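Section 4. Setting up the two-in-one griddle and saucepan

This section covers the green two-in-one appliance in the Kırmızıgül holiday flats. Questions about it go to Kadir Yaman at the Clultow office.

1. Stand the base lengthwise on the worktop, with the control knobs facing you.

2. Check that all the feet are on the surface. Leave 300 mm clear above the covers – steam will mark the underside of a wall cupboard.

3. Put the cover over the griddle on the left and the saucepan on the right. Lift the cover only by its arched handle.
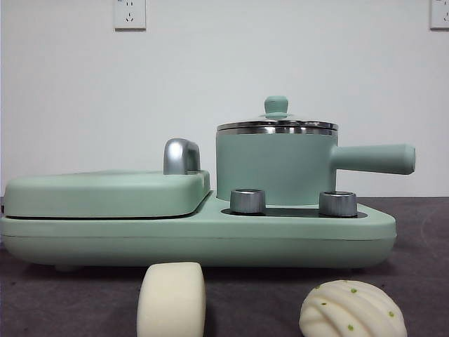

Can both sides be used at once?
Each side has its own knob, so you can fry on the griddle while the pan simmers. Turn off the side you are not using.

4. Turn both knobs to off before plugging in. Use a wall socket and keep the lead away from the sink.

5. Before first use, wipe the griddle and the inside of the pan with a damp cloth, then dry them. Heat both sides on low for a few minutes with the window open. A slight smell is normal the first time.

Caution: the metal parts get hot. Use oven gloves, and keep children away until the appliance has cooled.

6. After cooking, turn both knobs to off, unplug, and leave everything to cool with the covers off.

7. Wipe the green body with a soft cloth. Polish the chrome part with a dry one – scouring powder will scratch it.

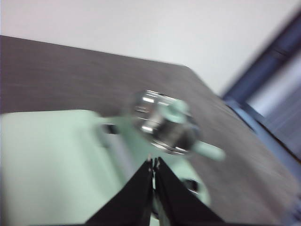
Fig. 2. Chrome part and green body.

Note: never put the base in water or under the tap. The saucepan may be washed by hand.

8. For storage, wrap the lead loosely and keep the appliance flat. Report a loose knob or handle to Muammer Dönmez, extension 51, and leave the appliance unplugged.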